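Travel Writing, Week 2: Reading the "Best Time to Go" Claim

Every fare site says there is a cheapest month. Ask who worked that out, and from which routes. Trekside's guide says to book Varma in May and gives no prices at all. Plirlow says July, from a survey of 150 readers. I would not plan a lunch on either.

"Fewer crowds" is worse. Fewer than when? A town that gets 4,000 visitors a day can lose 10 percent and still have a line at every bakery.

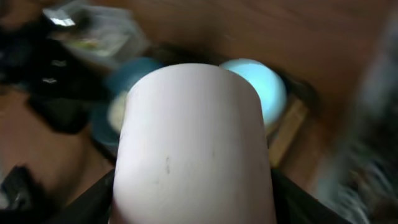

Watch for the day trip piece too. Tovis is sold as an easy day out, but the bus takes 2 hours each way and the article leaves that for the last paragraph.

For Thursday: bring one seasonal claim from a published travel article and mark each part the writer could have checked. Opinions are fine if they are labeled.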